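Thắng Cao
August, 6:40 a.m.

I have now been a regular blood donor long enough to have opinions about the cookies. A thread.

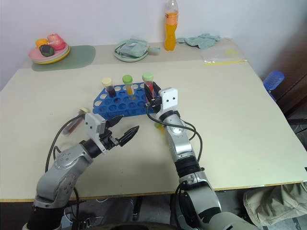

What's the best thing to eat before you give blood? A proper meal with some iron in it, a couple of hours ahead, and more water than you feel like drinking.

I say this as a man who once showed up on half a banana and a strong coffee. I spent a good part of that afternoon lying on a cot with my feet up, being spoken to in the voice people use for horses.

My donor center is on the second floor of the old Jellero building, over a shop that sells bathroom fixtures. You walk past eleven toilets to save a life. The elevator is for staff and people who have just donated, so going up you take the stairs, and your pulse gets checked right at the top of them.

Mine was high the first time. The nurse asked if I was nervous. I said no, I was forty-six.

The questionnaire gets me every visit. Have I been to these countries, have I had this tattoo, have I been bitten by anything. I haven't done a single interesting thing since the last time I filled it in, and six times a year I have to sign a statement to that effect.

Okay, six is a stretch. Whole blood here is every 56 days if you're strict about it, and I'm not strict about it. I go when the texts start sounding hurt.

The texts! "Thắng, your type is needed." Then "Thắng, we miss you." I have had shorter and colder messages from people I dated for two years.

My friend Khoa Lại got me into this. He drives over from Pokden, parks in the one spot with shade and is in and out before I've found a pen. He has the veins of a garden hose. Nurses compliment him. I get "hmm" and "let's have a look at the other arm."

Tip from the hmm community: keep your arms warm. I wear a sweater in August and sit in the parking lot with the windows up. People look. Let them look, I have a vein now.

Also drink the water the night before. The morning of helps too, but if you start in the car you'll just need the bathroom, and the bathroom is at the far end of the hall, past the cookies. (I'm getting to the cookies.)

The finger prick is worse than the needle. I've never met a donor who disagrees. The needle is a big dull event you can prepare for. The finger prick is a small personal insult.

I failed it once. Hemoglobin a hair under the line, thank you, goodbye, eat some lentils. I walked back down past the eleven toilets with all my blood still in me and felt like I'd been turned away from a club.

So I ate lentils. I ate them for weeks. I had them with orange juice because the leaflet said vitamin C helps with the iron, and I skipped coffee with meals because the leaflet said that too. The leaflet has never had to be at work by seven.

Passed the next time. I would like to say I was cool about it. I texted Khoa a picture of my bandage.

There's a board by the door with the running total for the year. It said 1,239 in spring and 2,363 last time I was in. One of those is me on a good day, and I think about that more than I should.

Okay, cookies. The oatmeal ones are fine. The little lemon ones go first and you will not get any after lunch. The ones in the blue wrapper have been there since before I started and I believe they're load-bearing.

Juice: apple. The orange is sharp on an empty stomach and the grape stains, which matters when you're holding it in your weak hand.

You are supposed to sit for fifteen minutes. Sit for fifteen minutes. A guy in a Cisside Cycling shirt stood up after four to show us all how well he felt, and we all got to see how well he felt.

No heavy lifting with that arm for the rest of the day. I've stretched this at home to cover groceries, laundry and the cat. The cat is named Cù and weighs more than the bag they took.

My wife has read the leaflet too, it turned out. Laundry was reinstated by dinner.

They gave me a keychain for my tenth. It's a plastic drop with a smile on it. I've had actual awards from actual employers and couldn't tell you where they are, but the drop is on my keys.

Anyway, they texted again this morning. I've got the sweater in the car and I'm going in at 10:30, before the lemon ones are gone.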